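¿Por qué crujen las puertas?

Cuando yo tenía 11 años, la puerta de mi cuarto chillaba como un gato enfadado, ¡sobre todo en noviembre! Mi vecina Tamsin Crenshaw decía que era un fantasma. Yo, que soy muy curiosa, me puse a investigar.

Casi todas las puertas giran sobre unas bisagras, que son dos placas de metal unidas por un palito llamado pasador. Si el metal está seco o un poco oxidado, una pieza se agarra a la otra, se suelta, se vuelve a agarrar, se vuelve a soltar... y así muchísimas veces, ¡hasta 1000 en un solo segundo! Cada tironcito hace temblar la puerta, el temblor pasa al aire y llega a tu oreja: ñiiiiiic.

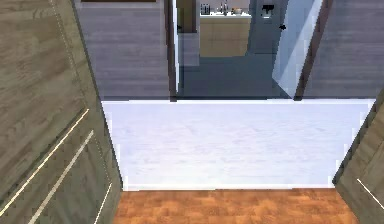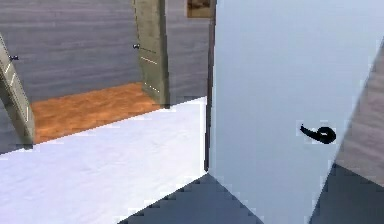

Puertas dibujadas por ordenador.

La madera también tiene su parte de culpa. Cuando hay humedad bebe agua y se hincha (muy poquito), y entonces roza con el marco. Por eso hay puertas que en verano van de maravilla y en invierno se atascan.

¿Quieres probar? Abre una puerta muy despacio y luego deprisa. ¿Suena igual? Apunta lo que oigas y pídele a un mayor que ponga una gota de aceite en la bisagra. Después, ¡escucha otra vez!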